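Print this page
E-mail this page

Chapter 10
Hands and Blocks

The last chapter ended with an arm that could move to a point and stay there. An arm that can only do that is not much use in a house. Sooner or later it has to pick something up, and picking something up is where most home builds slow down for a month or two. This chapter covers the part of the build that touches things: the gripper, the hand, and the objects you practice on.

You will need the bench from Chapter 2, a working arm, and three or more painted blocks. The blocks can come from any toy box. Choose different colors, because the sorting program in Chapter 13 tells them apart by color and nothing else. Scuffs in the paint are fine. Blocks with sharp new edges tend to mark the pads, so run a little sandpaper over the corners first.

We use two kinds of end tool in this book. One is a gripper with two opposed fingers. The other is a hand with several jointed fingers. The gripper is cheaper, easier to repair, and easier to program. Start with it, even if you already own the hand.

A gripper finger is a short chain of plates and pivots. The motor sits inside the housing and pushes on the linkage, and the linkage swings the finger. At the far end is the pad, the only part that should meet the object. Look for a textured pad. A smooth one will hold a block squarely between two faces but will let it turn if the grip is off center. Before the first powered test, check every screw on the plates with the right size driver. Snug is enough. A pivot that has been overtightened makes the motor work harder and gives you a grip force reading that means nothing.
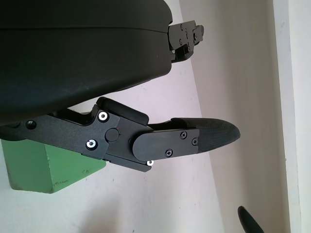 10.1 Setting Up the Table

Use a plain table with a light top. White is best. It gives the camera a clean background, and it shows up dropped screws and crumbs of paint before they get under a block. Wipe it down before each session, though a few specks will not hurt.

Clamp the arms so that both can reach the middle of the table with their elbows still bent. In the Trillville workshop, where most of the exercises in this book were tried out, we first put the arms too far apart. They reached the middle only at full stretch, and every grasp shook. Moving the bases closer took an afternoon and fixed more than a week of software changes had.

Run the cables next. Leave enough slack for the wrist to turn all the way in both directions, and then a little more. A cable that is too tight will pull the hand off its mark near the end of its travel, and you will spend a long time blaming the motors. Tie the slack back loosely so it does not sweep the table.

Set the blocks between the two arms, with one arm assigned to each side. With two hands working, the rule we follow is that one moves while the other holds still.
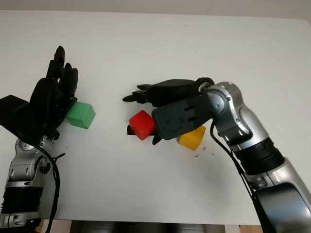 Write the rule into the program as a lock. Whichever hand has the lock may move, and the other waits for it. You can relax this later – the Ornau controller has a shared mode that allows both arms to move at low speed – but leave it alone until the single-hand exercises run cleanly. Readers using the Lekard board will have to write the lock themselves. The code is short and is given at the end of the chapter.

Fingers need more room than people expect. A jointed hand coming in from the side has to get its fingertips down past the top of the block, and they will go wherever there is a gap, including the gap between two blocks. If the gap is narrow, the hand pushes the neighbor aside. For the first exercises, leave a full block's width of clear table around the block you want. Close packing comes afterward, with the gripper.

10.2 Approaching a Block in a Group

Picking one block out of a cluster is a different job from picking up one that stands alone. One finger has to slide in beside the block without shifting the others, and the camera at the wrist may lose sight of a block once a finger is in front of it.

Bring the gripper in low, with the jaws open wider than the block, and stop short. Check the view. Then close in small steps until the first finger makes contact. The position sensor in the Benavides gripper kit reads from 0 to 1152 over the full travel of the jaws, and steps of 13 counts work well. When the reading stops changing while the motor is still on, the finger is against something. That something may be the wrong block, so compare the reading with the width you measured before you lift.
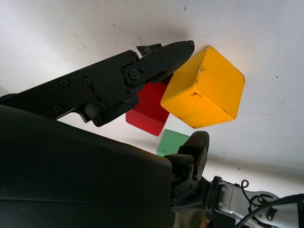 10.3 Exercises

1. With the power off, open and close the gripper by hand. Note any point where it drags, and find the pivot responsible.

2. Place one block alone at the center of the table. Have the arm approach it and stop just before contact. Repeat 10 times and mark where the fingertip stops each time.

3. Place a second block against the first. Repeat exercise 2 and record how far the second block moves, if it moves at all.

4. Add a third block of another color. Write down which of the three the wrist camera can still see when the jaws are open on either side of the first.

Keep your notes from exercise 3. The measurements are used again in Chapter 13.

Print this page
E-mail this page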